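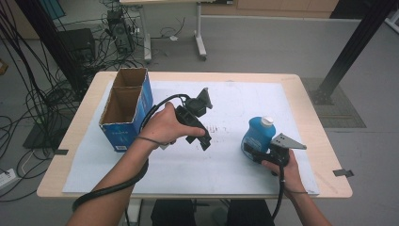
Fig. 1. Divided carton, open at the top, with a bottle to its right.

Packaging and Storage, Unit 4: Corrugated board and dividers
Notes by Zlata Pavliuk, revised 31 January 2021

Read these notes before the lab. The section on humidity will be on the February test.

Board structure
Corrugated board is made of flat sheets, called liners, glued to a wavy middle layer, called the medium. Single wall board has one medium between two liners. Double wall has two mediums and three liners. Most shipping cartons for shop goods are single wall.

The waves are called flutes. In an ordinary upright box the flutes run from top to bottom, and they act as small columns. Turn the same box on its side and it will hold much less weight. Students lose marks on this every year, so draw the flute direction on every sketch you hand in.

Why boxes fail in storage
A box tested in a dry lab gives its best result. In a warehouse it carries the load for weeks, often in damp air, and paper fibers weaken as they take up water. A box also loses strength if it hangs over the edge of a pallet, because the corners do most of the work.

Worked example: the Arkeveck warehouse stacks cartons that each weigh 20 pounds. The bottom carton must hold 300 pounds, so there are 15 cartons above it. Before choosing a board grade, multiply the load by the safety factor from the table in Unit 3.

Dividers
A divider keeps items from knocking together. If it is the full height of the box it can also carry part of the stacking load. A short divider only separates the contents. A single panel makes two cells. Crossed panels are slotted halfway and pushed together.

Printing
Heavy ink coverage can lower box strength, mostly from the pressure of the print rollers on the flutes. Farhad Moradi will cover this in his guest lecture, using samples from the Noler plant.

For the lab
Bring a ruler and a used carton from home. Measure the board thickness at a cut edge, away from any crease. Record the flute direction and the divider height, if there is a divider.

Reading: Lirkden course pack, chapter 2.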